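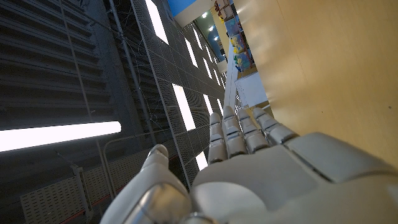
Slatted wall, tube light, mesh panel. Dust loves all three.

Water Bottles and the Tables They Ruin

Every workshop has a bottle that has been on the bench since February. Somebody is still drinking from it. If that somebody is you, read on.

Rinse the bottle every day and wash it properly once a week. Fill it with hot water, add 2 teaspoons of baking soda, leave it for 20 minutes, then go in with a long brush. The bottle brush from Clilline is fine. So is any other brush that reaches the bottom, which most of them don't.

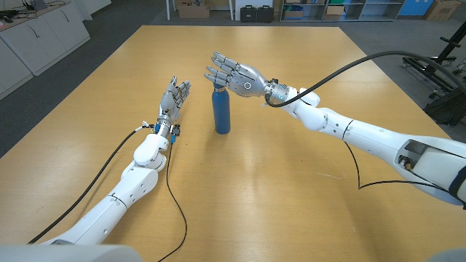 Light wood-grain tabletop with a bottle on it. Coasters are cheap.

Pale tabletops show everything. For a white ring on bare or oiled wood, rub in a little paste wax with a soft rag, going with the grain, and leave it overnight. On a sealed top, try a damp cloth and dish soap first, before you get out anything exciting. I went straight to sandpaper on our Flindwood bench and now it has a dip that collects screws.

Cords drag grit across a finish, so wipe under them too – yes, you have to lift them up.
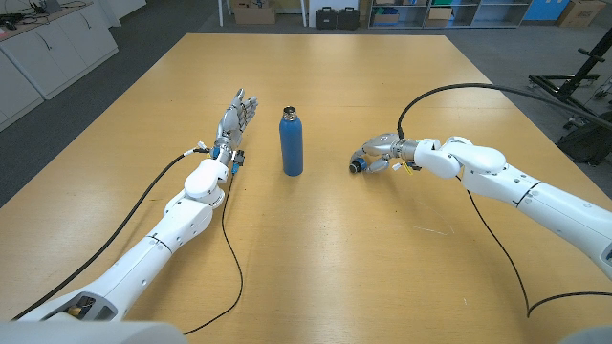

Blue metal bottle, cap off, threaded rim showing.

Threads are where the smell lives. Scrub the rim with an old toothbrush, then do the inside of the cap, and pry out the rubber seal if yours has one. Dry everything apart. A bottle capped while damp will smell like a pond by Monday.

Caps go in a bowl by the sink. Ours holds 18 of them, and they fit none of the bottles we own.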